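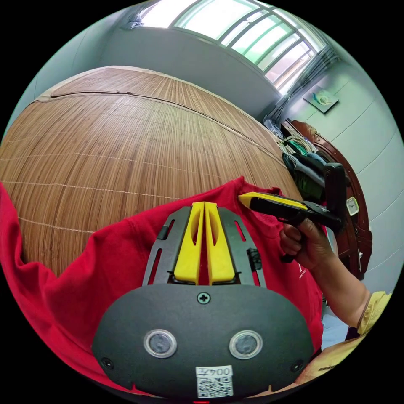
Last changed: 2025-03-18

Went to the Zalance open day to try the Fluvton hand grippers. Short review, typed up fast, will tidy later.

What you get: a pair, one per hand, trigger on the handle, yellow fingers up front. You do the chore, the pair records it, and the recording goes off to train a robot arm. Puromeck makes the software side. No arm on show, which was a letdown for some people. Fine by me, I came for the hand tools.

The chore was laundry. T-shirts on a bed with a bamboo mat, pile of clothes to work through. Good choice - cloth is where these things get found out. Anybody can pick up a block.

Got 17 minutes with them. First 5 were bad. You reach with your wrist like normal and the fingertips land short, so you grab air or a big bunch of shirt when you wanted one layer. After that it clicks. Trick is to come in low and close slow. The trigger is smooth, no complaints, light enough for a smaller hand I think.

Bulk is the problem. The body is wide and when both hands come in close on the same shirt they want to bump. Sleeves okay, collar is a pain.
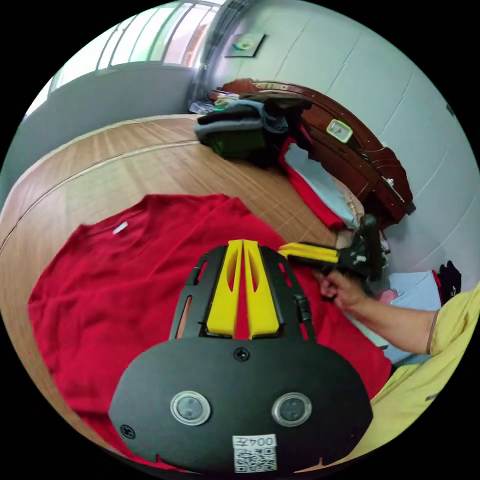

Smoothing is worse. With bare hands you just sweep your palm across and done. With these you pinch a hem and tug, pinch again, tug again. My folds came out lumpy and the demo person's were a lot better, so some of that is practise.

Weight: fine for one shirt, not for a whole basket. My forearms knew about it by the end. Wouldn't want to do a full shift.

The talk afterward ran 29 minutes and could of been half that. Slides on the Stępień project, mostly about how they sort good takes from bad ones. Useful bit - a fumbled grab doesn't mean you start over, just fix it and keep going.

Would I buy a pair? For a lab, yes. For messing around at home, no, wait for the slimmer body they're promising in July. Bring short sleeves if you go. Parking out back, 2 spaces, get there early.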